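Home | Shop | Baskets | Fruit | Hire | About us | Contact

About us

Posted in October by the owner of Tolness

Hello, and welcome to Tolness! I sell baskets and pretend fruit, which always gets a laugh at parties.
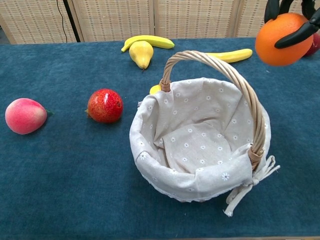

I started with 3 baskets on a stall and a box of artificial fruit I'd bought to fill them. Everyone wanted the fruit. Someone bought a whole bowlful of pears and left the bowl — so I ordered more pears.

These days I have a little shop next to the Nideo bakery, and 19 kinds of fruit on the shelves. Peaches and pomegranates go quickest (I can't keep pomegranates in at all before Christmas). My own favourite is a wicker basket with a tall handle and a flowery lining, the sort with ties you can do up in a bow. I like a bit of lace round the edge too, and I won't be talked out of it.

We hire things out as well. Zonar, the playgroup up the hill, has six baskets from me every term for their pretend greengrocer's, and the Fu tea room borrows fruit for its window. If you'd like a basket made up, tell me your colours and I'll lay a few things out on the table and have a play — it's my favourite part of the job!

Linings can be bought separately. Please measure across the rim first, then pop in or send me a message.

Comments (3)

pearlover: Do you post single pears?

Tolness: Yes, any fruit, any number!

mossy_lane: Lining fits my old basket perfectly, thank you x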